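Open day at Trurkgate shows navigation training in simulated rooms

Visitors to the Trurkgate automation lab in Gustcombe had a look last month at how its mobile robots are trained before they are let loose on a real floor. The open day ran from 2 p.m. and was split into 45-minute sessions, each with a short talk, a live run in the simulator and time for questions.

The software on show, called Dutier, builds furnished rooms and drives a virtual robot through them. Each room is put together from a library of walls, floor coverings and furniture, and the lighting is set separately. The library now holds 1479 objects. Staff ran the simulator on a large screen and switched between an overhead map and the view from the robot's own low position.
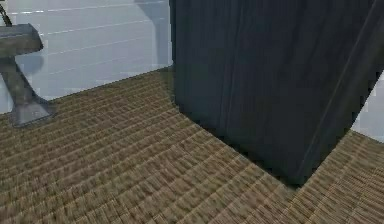
Much of the talk dealt with floors and large plain surfaces. Ribbed and woven textures produce fine repeating lines, and a depth estimator trained only on smooth floors tends to read them badly. Dark furniture is a separate problem. At close range a single panel can take up most of the view and leave the planner with few features to match, so the robot has to fall back on its last good position estimate and turn until it picks up an edge.

The lab trains each version of the planner on 3000 generated rooms. Contacts with furniture are logged along with speed and heading, and the rooms with the most contacts go back into the next training set with the textures changed. A version moves to the physical test floor only after it has cleared a fixed group of rooms held out of training.

Several questions were about image quality. Staff said the rooms are rendered at low resolution on purpose, to keep the run time down, and that sharper textures had made little difference to the contact rate in their own tests. Small objects such as cables and thin legs remain the weak point.

The hardware side of the work is shared with Jaramillo, which builds the drive base. Trurkgate plans a second open day in February, with the physical test floor included. Places are free but must be booked through the lab's front office.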